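How to Log Your Practicum Hours at Navine

Students placed with Navine Counseling Center need 500 hours on site before the end of the placement, and at least 40 of those must be direct supervision. Hours are kept in Stekalport, the online log used by all of our partner programs.

Sign in with your school email and open the Placements tab. Choose your site, either Caron Street or Ondum, and click New Entry. Enter the date, your start and end times, and the type of activity. Client contact, group work, supervision and paperwork each have their own code. If a day included more than one type, make a separate entry for each.

Do not put client names or initials in the notes box. "Intake, adult" or "parent group, session 4" is enough.

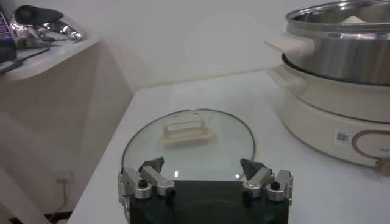 Can I count travel between the two sites?

Only when you go from one site to the other on the same day. Use the Other code and write "travel" in the notes. The drive from home does not count.

When the week is complete, click Submit. Your supervisor reviews entries on Tuesday and will either approve them or send them back with a comment. Returned entries show in red. Fix the entry and submit it again.

At the end of the term, go to Reports, select Full Placement and save the PDF. Check the total against your own records before you send it to your field office.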